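Home | Forums | Decor & Crafts | Faux Florals | Search | Log In

Faux peonies: fluffing, steaming, and do you mix in small stuff?
Started by Oriana Zúñiga, 25 May 2019
38 replies | 515 views

OrianaZ
OK, I have fallen all the way down the fake flower hole and I need people to talk to! I started with one sad bunch from a clearance bin in February and now I have a drawer. A whole drawer! My question is about big blooms. When a peony comes out of the box it's squashed flat on one side, and I've been opening the petals one at a time with my thumbs, starting from the outside. It takes forever but wow, it wakes right up. Do you steam first or shape first? And do you tuck something tiny in with the big heads? I've been putting a little white daisy up high, over a pale pink peony, and I love it so much. It stops the whole thing from looking like a wedding.

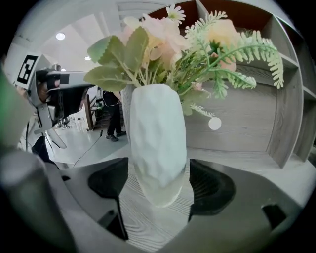 Also, stem length. I used to snip everything the same and it looked like a haircut. Now I bend the wire back on itself at the bottom so I can change my mind later. Wire cutters from the hardware store, by the way, not the craft aisle ones. Mine from the craft aisle got a dent in the blade the first week.

glue_gun_marge
Steam first, always. Hold the head a good foot from the kettle, count to ten, then shape while it's soft. And please test one petal at the back. I melted a Lirnetti ranunculus into a little raisin and I'm still mad, it was the prettiest one in the bunch.

tallpines
I'm going to disagree with steaming. Fabric petals, fine. The rubbery "real touch" kind, no way, they go shiny and stay shiny. I use a hair dryer on low and my fingers. Same result and I've never lost one.

glue_gun_marge
Fair, I only buy fabric. I should have said that.

OrianaZ
Mine are fabric, I'm pretty sure? How do you tell on the cheap ones? The tag just says Prolletti and a washing symbol with a line through it.

tallpines
Pinch a petal. If you can see a weave when you hold it up to a lamp it's fabric. Real touch feels like a cold earlobe.

hollyhock_dan
Cold earlobe!! That is exactly it and now I can't unthink it.

On the daisy thing, yes yes yes. Small flowers are the best money you can spend. One stem of them, cut apart, will perk up three or four arrangements. I do think they look better down low at the rim, though, poking out sideways. Up top they read like an antenna to me. Daisies in my yard grow under everything else and I guess that's what my eye wants.

OrianaZ
I tried low and they vanished behind the leaves! Maybe my greenery is too bushy. I never thin it, I feel guilty throwing leaves away.

hollyhock_dan
Thin it! Pull every third leaf. They pop right off the little pegs and you can save them in a jar for wreaths.

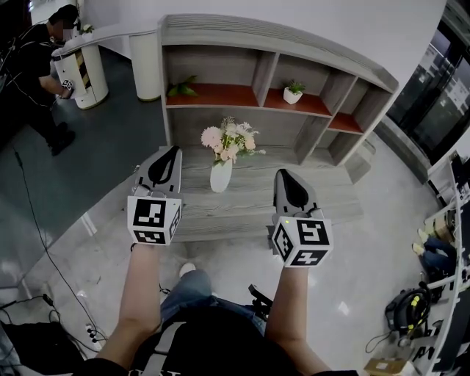 Karagiannis: can I bring up vases, because I think half of what gets blamed on flowers is the vase. If the mouth is wide, the stems all slide out to the sides and you get a hole in the middle. Narrow mouth, or ball up some chicken wire and push it down inside. I've used dry foam too but it sheds green crumbs every time you move a stem, and I move stems constantly.

glue_gun_marge
Clear tape in a grid across the top works too. Leaves hide it.

tallpines
Tape lets go after a month or so in my house. Chicken wire forever. Put some gravel in the bottom as well if you have cats.

OrianaZ
I have a cat and I have gravel. Doing this tonight! I love a white vase with some texture on it for pinks, anyone else? I had them in a glossy blue one from Prerkness before and the blue just ate them alive.

Karagiannis
White or putty for pale pink, yes. Blue is great with yellow or rust colors. Try it in the fall.

hollyhock_dan
I'll stick up for blue and pink, my grandmother's whole front room was blue and pink. It has to be a soft blue, that's all.

marnie_in_the_attic
Dusting question while you're all here. Cool hair dryer outside on the porch, or the paper bag with salt trick? I did the bag and shook it like crazy and my hydrangea came out clean but there's still salt in it.

glue_gun_marge
Porch and a soft paintbrush. Turn it upside down and tap it to get the salt out.

marnie_in_the_attic
Tapped it. So much salt. Thank you!

Page 1 of 2 | Next | Share (20)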